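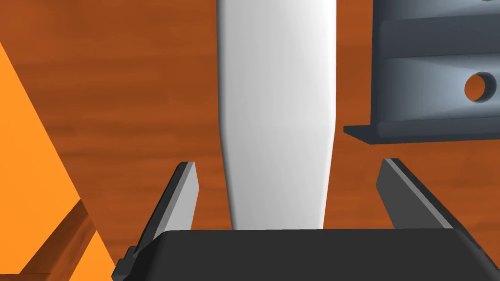
Ticket 261: Saint pages missing from Birnwood folklore index
Opened: September 2024
Reported by: Osvaldo Sanna
Status: Resolved

Searching "Galtov" returns the river spirit but none of the household spirits. The Cludach entries open fine from a direct link. Cleared cache, same result.

Update: Import stopped at 300 records. The household spirits come after that in the file. Raised the limit and ran it again.

Update: 3 entries still missing. All had a blank "feast day" field. Filled in "unknown" and reindexed.

Osvaldo confirms search is working. Closed.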